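Sticky doors, stuck drawers - quick fixes

Wood swells. Doors drag, drawers jam, every humid summer same thing. Dont reach for the plane first. 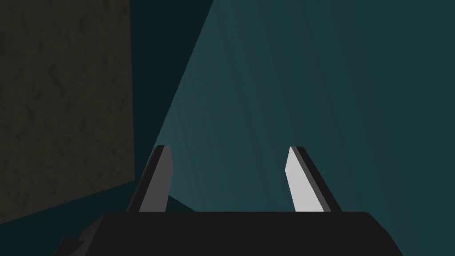 Images: Ikico

Tighten the hinges. Top one first, by hand, no drill. Still rubbing? Chalk the edge, shut the door, open it - sand where the chalk is gone. 100 grit, then 220. Seal the bare wood same day or it swells right back.

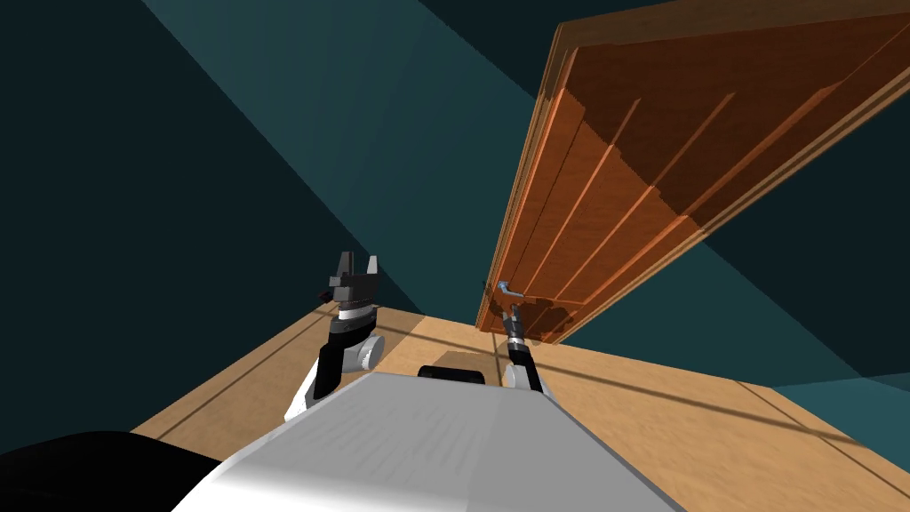 Mariama Darko: I run a candle stub down the edge after sanding. Two winters now and no squeak.

Good one. Works on drawer runners too. Pull the drawer, vacuum the track, then wax.

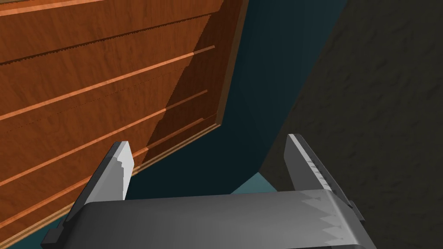

Rub it in thin, wipe off the extra. No cooking oil - goes gummy and colects dust. 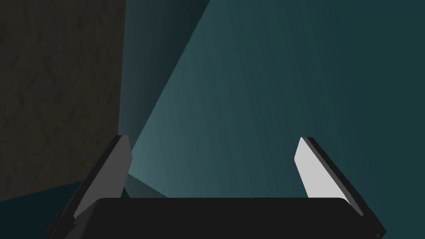 Loose handles

Screw just spins? Toothpicks and wood glue in the hole, snap off flush. Leave overnight. Then screw back in.

Recent tips
Cloudy glasses
Quiet a humming fridge
Getting wax off a tablecloth

Contact Yuk-lan Yen | © Garis Home Tips | Back to top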